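Sodcombe Shared Automation Practice Project
Progress report to the Arroyo Fund
Prepared by Yuk-lan Siu, project lead
May 20, 2025

1. Where we are

The project is to write a common set of working rules for robot tube handling in small laboratories, and to test those rules before anyone is asked to follow them. The grant covers two stages. Stage one, the draft rules, is finished. Stage two, the trials, is under way and we expect to close it inside the current grant period.

The draft now has 33 rules. We started the year with a longer list, but several entries said the same thing in different words and a few were really advice on purchasing. Those have been merged or moved to an appendix. Joris Claeys did most of the editing and has kept a record of every change, which is available if the Fund would like to see it.

2. Work since the last report

Most of the effort has gone into the section on racks and placement. The partner labs told us this is where they lose the most time. Their operators each had their own habits for naming positions, and a program written at Nistov could not be read easily by someone at Kosovis.

The rules in this section now say:

Every rack block must carry a printed orientation mark, and the mark must face the same way on all blocks in a rack.
Positions are named from the block's own markings, never from where the operator is standing.
The arm must pause above a position before lowering, and again after the fingers open.
A position that was full at the last check is treated as full until a person or a sensor clears it.
Any change to the rack layout is logged before the next run, including changes made to the simulated layout.

We are trying each rule in simulation first. This keeps breakages down and lets both labs run the same task from the same starting point. In April we finished 1741 simulated placements across the two labs. The runs use numbered blocks with a triangle for orientation, and the program has to take its position names from those.
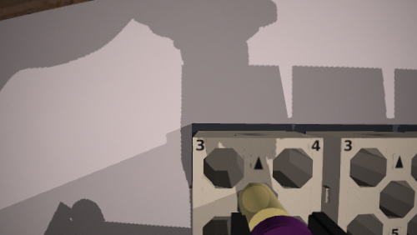 Do simulated runs count as evidence that a rule is safe to adopt?
They count as a first check only, and each rule must also pass a supervised run on real equipment before it goes into the final document.

That second step has begun at Nistov. Of the rules in the placement section, 4 have been through supervised runs so far. Three went through as written. The pause rule needed a change, as the original wording did not say who sets the length of the pause. It is now set by the lab and written on the run sheet.

3. Problems and changes

Kosovis joined the supervised runs later than planned. Their bench was being rewired and the work took longer than the electrician quoted. They have since caught up on the simulated runs and will start on real equipment once their guarding has been inspected. We have not asked for extra money to cover the delay.

The two labs disagreed over the rule on shared work areas. Nistov wanted the arm stopped whenever a person reached over the bench. Kosovis thought reduced speed would be enough. For now the draft has the stricter version, and a lab that wants to depart from it must file a written risk assessment. Both have accepted this for the trial – we will look at it again when the supervised runs are done.

We also found that our log form was too long. Operators were leaving the second page blank. It has been cut to 8 fields on a single page and the returns have been complete since.

4. Spending

Spending is slightly under budget. Travel has cost less than forecast, mainly because the review meetings were held by video. We would like to move part of that saving to printing, so that each lab can have bench copies of the rules. A separate request is attached.

5. Next steps

Finish supervised runs for the placement section at Nistov.
Start supervised runs at Kosovis.
Send the draft on emergency stops and restarts to both labs for comment.
Settle the colour and size of the printed orientation marks.

Joris will look after the trial schedule while I am on leave, and questions about the logs can go straight to him.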